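Safety and support for local reporters in Mastville
Progress report to the Maihi Fund, October 2020

Summary

The grant pays for safety training, legal help and emergency support for freelance reporters and photographers who cover armed conflict, or who have been threatened because of their work. The Enby press support desk runs the programme from its office in Mastville. Most of the work planned for this period has been done. The main exception is the practical first aid course, which was moved online in part and is behind schedule. Spending is below budget for the same reason.

Training

We planned places for 80 freelancers and filled 71 of them. The remaining places were offered to people on the reserve list, but most of them could not travel on the dates given. We have kept those places open for the next round.

The course has a classroom part and a practical part. The classroom part covers planning a trip, checking in with an editor, dealing with checkpoints, and what to do if a colleague goes missing. It was taught by video call over several short sessions. People with poor connections were sent the notes and exercises by post and had a follow-up call with a trainer.

The practical part covers bleeding control, moving an injured person and working in a vehicle. It cannot be taught properly by video. We ran it in small groups where local rules allowed, and the rest of the groups are booked for December. Anyone who has done only the classroom part has been told that they do not yet hold the full certificate and should not present it to an editor as such.

Feedback forms asked for more time on digital security, in particular on locking phones and removing contacts before a crossing. We have added a session on this and dropped the one on radio procedure, as few of the freelancers use radios.

Emergency support

Requests rose during the summer and have stayed high. Most were for short-term relocation after threats by phone or online. A smaller number were for medical costs, replacement of seized equipment or legal fees. Each request is checked with at least one editor or fellow reporter before money is paid. The check took longer than we would like in several cases, mainly where the person had worked for outlets that have since closed.

We now have an on-call rota for evenings and weekends, so that an urgent request gets a first answer on the same day. Payment still takes longer. Bank transfers to two of the countries we cover were held up for weeks, and in one case the money was returned. We are looking at a second transfer provider and will send the Fund a separate note before we sign anything.

Families of missing or detained reporters

This is the smallest part of the programme and the one that takes the most staff time per case. The work is mostly keeping in touch with families, passing on what we have been able to confirm, and putting them in contact with lawyers. We give no details of cases here, as agreed in the grant letter.

We also wrote guidance for newsrooms on handling video and stills released by armed groups. It advises editors to confirm that the family has been told before a name is used, to avoid embedding or linking to the footage, and to say clearly when a claim has not been verified. Roughly 50 newsrooms have asked for a copy. A shorter version for night desks is in draft.

Case records

The old spreadsheet has been replaced by Fasell, the case system approved in the original budget. Moving the records took longer than planned because entries from the first year did not use the same headings. All open cases are now in the new system. Closed cases are being moved as time allows. Access is limited to caseworkers and the programme manager, and the old files will be wiped once the move has been checked.

Staff and premises

The post of second caseworker was filled in the summer. The legal adviser's hours have gone up from one day a week to two. Staff are mostly working from home, with one person in the office at a time to deal with post and the secure telephone.

The lease on the relocation flat in Mastville has been renewed on the same terms.

Budget

Travel and venue costs are well under budget. Emergency payments are over. We ask the Fund to agree to move the unspent travel money to the emergency line, keeping back enough for the December groups. Staff costs are as forecast. A table of spending by line is attached separately.

Next period

Finish the practical first aid groups. Issue the night desk guidance. Complete the move of closed cases. Agree a second route for payments. Review the checking process for urgent requests and report back on how long each stage takes.

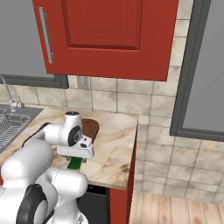

Computer rendering: red upper kitchen cabinet with bar handle, windows to either side.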